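Ok so people keep asking what it's like now we've got the arms in at work, so I'm going to do a little thread on my break (cup of tea in hand, be patient with my typing)

I do crockery at Valari, the big staff canteen at Turkatley. We feed 1526 people on a full day, which is a LOT of bowls. Sorting used to be four of us at one long table, stacking and swearing.

The arms came in January. Two of them, from a firm called Drinereck. I'd pictured something enormous out of a car factory and they're about as big as a standing lamp!

First week was painful. 200 pieces an hour, and I could do that half asleep with the radio on. We all went home feeling very smug about it.

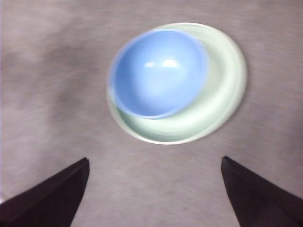
Then they got quicker. We're at almost 4000 pieces a shift now and my wrists have stopped clicking when I open a jar, so I can't be too grumpy. I had a splint on every winter before this.

What's changed for me is I'm on my feet but I'm not lifting. I watch, I clear jams, I tell it when it's picked something daft. Bowls sitting inside dishes are the thing it argues with most – does it take the top one or the lot? We have opinions. It has opinions.

The bit I didn't expect to miss is the chat. Four people round a table talk all day. Now there's two of us on at a time, one at each end, and it's noisy, so you save it all up for break and then everyone talks at once.

And yes, the jobs question. No one's been let go, but two people who left before Christmas weren't replaced, and we all noticed. I asked about it at the staff meeting and got a very long answer with the word "journey" in it.

They did pay for the training and we got an extra 100 quid for passing, which went straight on new work shoes. Best shoes I've ever owned, bright orange, no regrets!

We've named ours Vũ, after the noodle place across the road, and the other end still won't tell us what theirs is called.

Right, break's over and my tea's gone cold. Ask me things and I'll answer tonight – except about pay, my manager follows me on here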